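Wultley (simulation kit)

Print this page | E-mail this article

Wultley is a robot simulation kit sold by Zwahlen, and I've been mucking about with it for most of the winter. You get a two-armed robot, a furnished house and 36 practice tasks (the Cirnley pack adds 100 more, which I haven't bought... yet!).

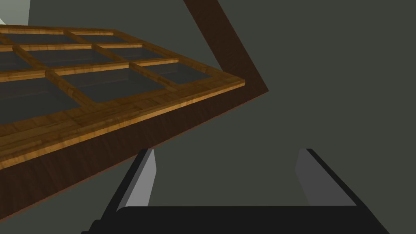 Gripper open, wooden grid tray overhead.

Wrist views are my favourite bit. They tilt like mad, and my first 2 evenings went on working out which way was up. Wood grain is lovely, though!

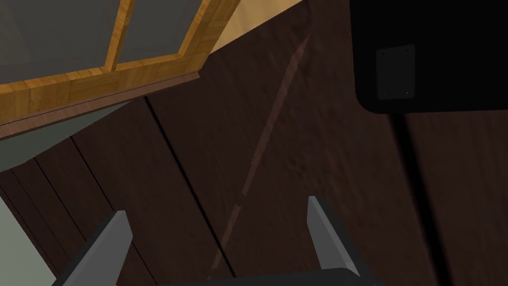

Wood panelling and window from a gripper view.

The Fardale add-on came out in July and brings extra rooms. I'd call it good value if you like long hallways, and the licence covers 2 computers.
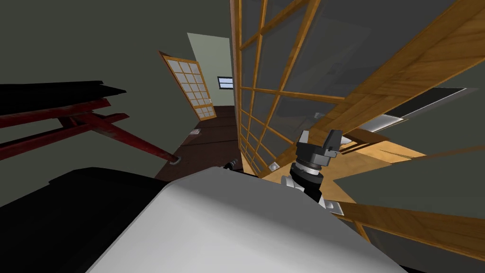 Moana reckons the kit is great fun but wants a proper manual, and says the colour settings took her ages to find.

Last updated: 28/12/2025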